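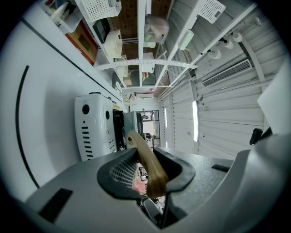
Reply from Akolgo support: if the left gripper is dropping grasps in your logs, please send us the session count before you change any settings, and tell us whether the people on shift changed too.

Good call, thank you! Count for August: 323 sessions, 275 accepted by Lirkex. The rest all failed on "handle grasp lost". The people on shift did change: two kitchen staff from the Skosberg canteen came over to record, and they are so good at this.

Tried first: recalibrated both grippers. No change.
Tried next: had one of the cooks set the pace. Huge difference!

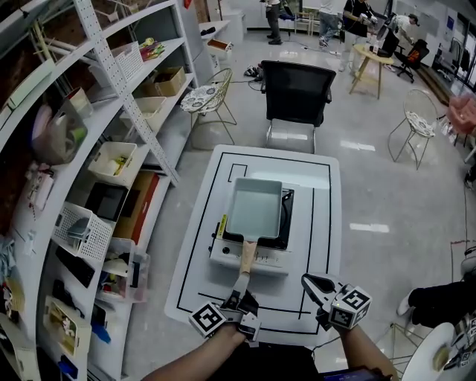 Square pan, left gripper on the handle.

She told us we were closing on the handle too early, and she was right. We raised the close delay to 80 ms and the error went away. The cooks now plan the tasks with us, and they get paid recording hours for it, a change everyone here loves.

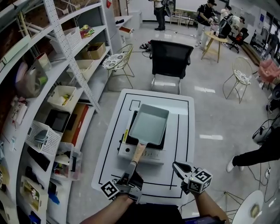
STILL OPEN

Lirkex still lists the old task name for the omelet pan. Can Akolgo rename it on the Pledusby account? The cooks would also like a pause button they can reach by foot. Please keep this ticket open until both are answered.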